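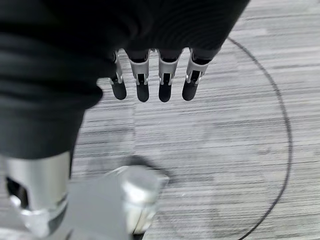 Teaching a hand to shop

16 February 2020

I have spent most of the winter being the right arm of something that doesn't have opinions about where its elbow should go. Friends ask what the new job is and I say "I show a robot how to do things", and they picture chess. It is snacks. I show it how to deal with snacks.

The way it works at Tollau is that you put on the gloves, you stand in the marked spot, and whatever your hands do the robot's hands do as well, slightly later and with less grace. Each go is saved. Get through enough of them and the thing is supposed to start managing by itself. Kristóf Fekete, who hired me, put the target at 1,000 good goes for the first task. I am at 302. I was at 302 last week as well, but then Vilmos Tóth went through the recordings with a cup of tea and a hard heart and threw out the ones where I had "hesitated in an unhelpful way". I have been hesitating in an unhelpful way since school, so this was a blow.

The trouble is the fingers. I had never thought of my own as chatty, but they are forever doing small things I haven't asked for. I straighten a tube a bit after letting go of it. I tap a lid. When I'm thinking, I drum. All of that goes straight into the recording, and a learner this faithful has no way of knowing that the drumming isn't part of the method. Thenmozhi Alva played me back a stretch from December in which the robot, running on what I had taught it, reached the shelf, paused, and drummed. She let me watch it twice.

So I now keep my hands still between goes, like a man waiting to be searched.

The shelf itself is our pretend shop, and it has become the place I know best in the world after my own kitchen. Bottles and little pots go up top, snack tubes in the middle. Today's job was the tubes with the yellow lids: take hold of one that's lying down, turn it, stand it up beside its neighbours, let go, come away without knocking the lot over. I do this at home with the pepper mill and have never once thought well of myself for it.

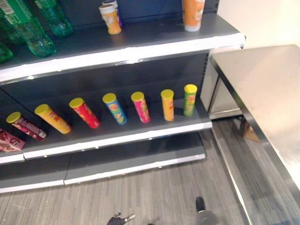 Done through a borrowed hand it is a different sport. You can't feel the tube. You watch the fingertips close and you guess, and if you guess early you push it further back, and if you guess late you get a good firm grip on nothing at all. Béla Kerekes, who did this before me, told me to breathe out as I close. I've tried it 26 times now (I wrote them down, it was a slow afternoon) and I can report that I was very relaxed while missing.

What did help was slowing down on the way out. I had been treating the let-go as the end of the job and whipping my arm back as if the shelf were hot. Imre Bakos pointed out that the robot was learning the whipping too. Now I open, wait, and back off in the same line I came in on. It's dull to do and duller to watch, and Vilmos has kept nearly every one.

Next week they want it done left-handed. I've started practising with the pepper mill.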